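Paying people to move a tub

Jumum wants its machines to learn kitchen chores by copying people. The company's head of data collection met me at its Mabuza site on a Thursday and said the hard part is over. I had doubts.

The library so far holds 405 recordings, made by three operators. Is that a lot? "It's enough to start arguing about," she said. How many are any good? She looked it up: 63 had been thrown out, most for tracking that dropped midway.

I asked why anyone should believe a machine learns from this and doesn't just memorize one table. She didn't dodge. "It might be memorizing. We move things, we swap people, we test on a table it never saw. Ask me again in July."

The operators work with a gripper in each hand, and a shift is four hours. One of them told me the cables bother him more than the boredom. "You stop reaching the way you would at home," he said. I thought that was a bigger problem than his boss did - she called it "a known bias." 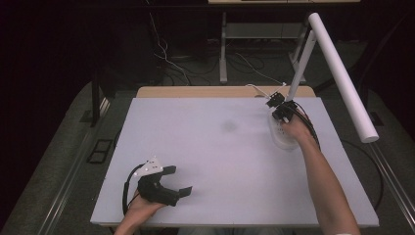

Two hand-held grippers in use at the Mabuza site, the right one over a plastic container.

Zellness, a rival, says it needs far fewer examples. She laughed at that. "Everybody needs fewer examples in a press release." I asked whether hers would say the same. She said she doesn't write them.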